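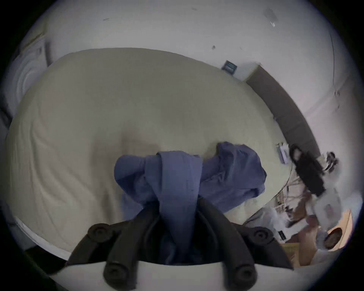

Foley rang to say the last calendula balm was grainy, the lid smelt of old crayons and could we please stop calling it smooth on the label. Fair on the grain. Not sure about the crayons, mine smells fine.

2022-08-13

Redo of the calendula balm, small batch. Same petals as before (Kodum, second sack, opened in February). Sunflower oil, new bottle. Beeswax pellets from Brukeck, the yellow ones, the white ran out and I don't think it matters.

Petals checked before weighing -- a few brown heads, picked out. One clump at the bottom of the sack felt a bit soft so binned that as well. Should really have a tighter lid on it.

40 g petals into the oil, water bath at 55 C. Crept up while I was on the phone, took the pan off the ring and let it come back down. Lid off the whole time, cloth over. Last time I had the lid on and got drips running back in, cloudy oil, do not repeat.

Strained twice, muslin then coffee filter. Coffee filter painfully slow. Colour good, darker than the marigold tea mix we did for Primemum but that was water so no comparison really.

Wax in. Melted fully this time, stirred 40 min on low heat until no flecks on the spoon. Cold saucer test: first go too soft, slid about. Added a bit more wax (didn't write down how much, idiot -- less than a teaspoon). Second saucer held a fingerprint.

Poured warm into tins, left on the bench not the fridge. I think the fridge was the whole grain problem, or else the shea. No shea in this lot so we won't know which. Need a batch with shea and bench cooling to seperate the two.

17 tins filled, plus a scrape in the jar for testing.

Skin test on own forearm, inside, nothing yet. Dry patch on knuckle feels better but so it would with any grease, not writing that up as a result.

Label wording: take out "healing". Say skin balm, list the ingrediants, add the line about daisy family allergy, bigger print than last time. Foley's wants that line on the front.

To do
-- tins to be checked tomorrow for grain, then again in a fortnight
-- ask Brukeck if the white wax is back
-- weigh the extra wax next time!!
-- new muslin
-- reply to Foley once I've looked at the tins, not before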